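The cell that was supposed to look after itself

I've been putting off writing about the two-armed cell at Cutthorpe, mostly because I was told it would need hardly any looking after and I wanted to give that claim a fair run before I grumbled. It has now done 443 hours. I feel entitled to grumble.

The sales sheet from Savolainen, who supplied the table and put the whole lot together, has a line about "set-up in an afternoon". Ours took until March, and we'd started before Christmas. Some of that was us. Alfredo Navarro wanted the cables run behind the bases and I wanted them under the table, and we did it his way, then mine, then his again. He was right in the end. Under the table you can't see a connector working loose, and they do work loose, usually at the back where the bundle bends.

So, what looking after it comes down to. I start at the bases before I touch anything else. The bolts get a torque wrench and a line of paint pen across each head, so that next time I can tell at a glance if one has moved. The manual says to check them every month. I did it weekly to begin with and found one that had turned, on the left arm, in the second week. It's been fine since. I still do it weekly, and I still don't trust that bolt.

Then the grippers. The fingers are the part that gets knocked, and a finger that's out by a hair will pick up a sponge all day long and then miss a drawer handle. People get caught by this because they test with soft things. Soft things forgive everything. I close each pair on a steel gauge at low force and look at the light through the gap. If it's wider at one end, the finger comes off, the seat gets wiped and the finger goes back on. Nine times out of ten there's a crumb of something behind it.
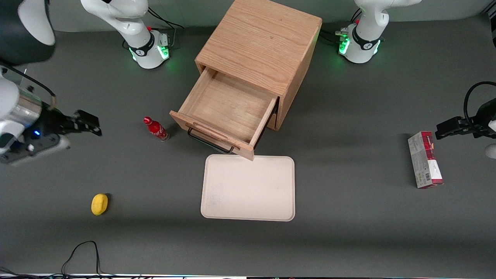 The cable that runs to each gripper deserves more attention than it gets. Müzeyyen Karakaya, who has repaired more of these than I have, told me to take the arm slowly to the far ends of its reach and watch the cable the whole way, never mind the arm. I thought this was fussy. Then the right gripper started dropping off the network in the mornings, and I spent two days on the software, reinstalled the Nidano driver and wrote a rather sharp email to their support people. It was the cable. The loop was too short and it pulled at the plug whenever the wrist turned right over. Ten minutes with a new clip and a bit more slack, and no drop-outs since. I did apologise for the email.

Calibration is where I get properly sceptical. Pison, the package we use for it, finishes with a score and a cheerful tick. The tick means the numbers agree with each other. It doesn't mean they agree with the table. I had a perfect score in the spring with both arms convinced the work surface was a few millimetres lower than it is, and they'd have gone on politely pressing things into it. Now, after every calibration, I bring each gripper down by hand onto a bit of card at the four corners and write down the height it reads. If one corner disagrees with the rest, I do it again and ignore the tick.

I also keep a paper log, which Alfredo finds very funny. The cell writes its own log, of course. The last one I opened had 3575 lines in it and not a single one said "plug felt a bit loose, pushed it home". Mine does, with the time and my initials.

Would I tell you to buy one? I don't know. It works, and on a good day it works for hours while I get on with other things. But the quote we were given allowed 20 minutes a week for upkeep, and I haven't managed that once. I'm nearer to half a day, and I've stopped feeling that it's because I'm slow. Müzeyyen laughed when I read her the figure. If you're costing one of these up, put a person in the sum, with proper hours against their name, and see whether it still looks cheap.

Next job is the left wrist, which has started to click when it's cold. Savolainen say this is normal. I've asked them to put that in writing and I'm still waiting, so I've ordered the bearing anyway.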